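Notes From the Bench
January 11, 2022

Happy New Year, everyone, and thank you for all the kind letters over the holidays. I read every one of them, usually with coffee and usually with a watch in pieces on the mat in front of me, so if your reply had a slightly distracted tone to it, now you know why!

A good many of you wrote in December to ask the same thing, which was whether it's worth having an old watch serviced when it seems to be running perfectly well. I gave short answers at the time and felt a bit guilty about them, so let me go on at proper length now.

The watch that got me thinking about it again is a Huttunen from my own drawer, a plain steel three-hander with a silver dial and the little faceted markers they did so nicely. My uncle wore it for years and then it came to me, and I wore it for years too, and in all that time it kept within a few seconds a day. I was rather smug about it. Then one evening I pulled the crown to set the time and it felt gritty, like turning a pepper mill, and I decided it was time to look inside.

Well. The oil was gone from nearly everywhere it should have been and had collected in a couple of places where it had no business at all. Two of the pivots were scored. The watch had been keeping time on sheer good manners, and it had been quietly wearing itself down while it did so. 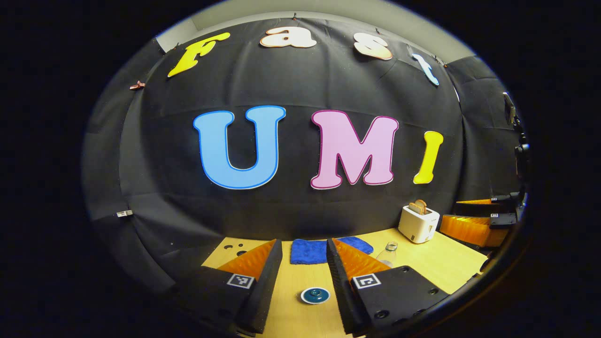 I cleaned everything, polished what could be polished, and then came the hunt for a replacement third wheel. If you own a Huttunen you'll know that parts are not lying about on every corner. I was lucky to find one through Evanthia Sarantis, who had a donor movement put away and was good enough to part with the wheel (and to talk me out of buying the rest of it, for which my bank account is grateful). It's back on my wrist as I type this, and the crown now turns like butter.

So my answer to all of you is yes, have it looked at, even if it's running. I wouldn't get too hung up on a fixed number of years. A watch you wear every day in a warm climate is living a different life from one that comes out for weddings. But if you can't remember the last service, and the person who sold it to you couldn't either, assume it's due.

On cost, please do ask for a quote before anything is opened up. A simple hand-wound watch is one thing, and a chronograph is quite another. One reader was asked for more than $1,000 to service a Darovine chronograph and wanted to know if that was robbery. I don't think so, if it includes the pusher springs and a fresh set of gaskets, but I'd want that in writing. Ask for the old parts back, too. Any decent bench will bag them up for you without a fuss.

Also, tell your watchmaker plainly if you don't want the case polished. I have seen a lovely Nanlow come home with its sharp lugs rounded off like a bar of soap, and there's really no putting that back. The owner had simply never been asked.

A bit of news before I let you go. Irero is bringing back its small manual-wind dress watch this year in a run of 151 pieces, with the old cream dial and the onion crown. I haven't had one in my hands yet and I'm trying to keep calm about it. If any of you manage to get on the list, write and tell me how it wears on a smaller wrist.

Next time I'll get to the straps, as promised, including the question of whether you can rescue one that's been soaked in the sea.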